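Ticket 2231: Kunsterdbeeren, Stiel löst sich / Farbabweichung im Satz
Status: in Bearbeitung

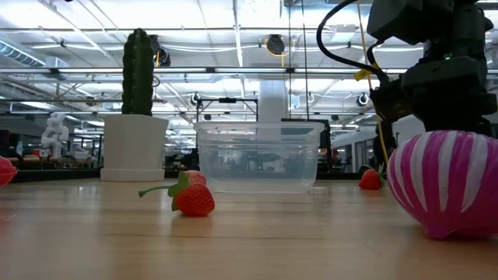 Anhang 1: drei Erdbeeren auf der Tischplatte, dahinter der offene Klarsichtbehälter

Gemeldet von: Leidy Nina, Materialausgabe Ondthorpe
Bearbeitung: Wen-hsiung Chung, Wondach Requisitenservice
Artikel: Kenero Obstsatz, Kunsterdbeere mit Blattkranz
Priorität: normal

Fehlerbeschreibung
Bei mehreren Erdbeeren aus der Lieferung vom Juli sitzt der Blattkranz nicht fest. Beim Herausnehmen aus dem Behälter am Stiel dreht sich der Kranz mit, die Frucht bleibt stehen. Bei zwei Stück hat er sich ganz gelöst. Zusätzlich Farbabweichung: Ein Teil der Früchte ist heller und geht ins Rosa, der Rest ist rot bis dunkelrot. Bestellt war ein einheitlicher Farbton. Im Anhang liegt eine rote mit langem Stiel vorn, die hellere dahinter ist zum Teil vom Blattkranz verdeckt. Die dunklere steht weiter hinten rechts beim gestreiften Ball.

Rückfrage Chung, 09:40
Bitte angeben: Stückzahl der Lieferung, Anzahl betroffener Früchte, Lagerung (offen oder mit Deckel, Nähe zu Heizkörper oder Fenster), verwendetes Reinigungsmittel. Wurden Bestände aus älteren Lieferungen beigemischt?

Antwort Nina, 11:15
Lieferung 90 Stück, davon 22 mit lockerem Kranz. Lagerung in Klarsichtbehältern ohne Deckel im Regal, kein Heizkörper in der Nähe. Reinigung mit lauwarmem Wasser und Spülmittel, danach Lufttrocknung auf einem Tuch. Ältere Bestände: kann ich nicht ausschließen, der Behälter wurde im Frühjahr nicht geleert.

Prüfschritt 1: Klebestelle
Fünf eingesandte Früchte aufgetrennt. Klebepunkt unter dem Kranz bei vier Stück nur einseitig benetzt, Kleber spröde. Fünfte Frucht unauffällig. Kein Hinweis auf Schaden durch Spülmittel.

Prüfschritt 2: Farbe
Hellere Früchte mit Rückstellmuster verglichen. Ton entspricht der Vorgängercharge 31, die aktuelle Charge ist 66. Beide Chargen haben dieselbe Artikelnummer. Die Mischung ist demnach wahrscheinlich im Regal entstanden. Gegenprobe steht aus, Chargenprägung an der Unterseite bitte mit Lupe ablesen.

Zwischenlösung
Alten Kleber mit Skalpell entfernen, Auflagefläche leicht anrauen, Lu Bastelkleber transparent dünn auftragen, Kranz andrücken und mit Kreppband fixieren. Über Nacht liegen lassen. Keinen Heißkleber verwenden, die Schale verformt sich. Stiele nicht kürzen, sonst entfällt der Umtausch.

Nachtrag Nina, 15:05
Drei Stück nach Anleitung geklebt, eine davon sitzt schief, wird neu gemacht. Prägung bei den hellen Früchten: 31 lesbar bei sechs Stück, beim Rest nicht entzifferbar. Helle werden jetzt getrennt gelagert und der Behälter beschriftet.

Offen
Ersatz für die 22 Stück mit lockerem Kranz, Freigabe durch Einkauf fehlt.
Farbabweichung: kein Lieferfehler, sofern die Prägung bestätigt wird. Ticket bleibt bis zur Rückmeldung offen.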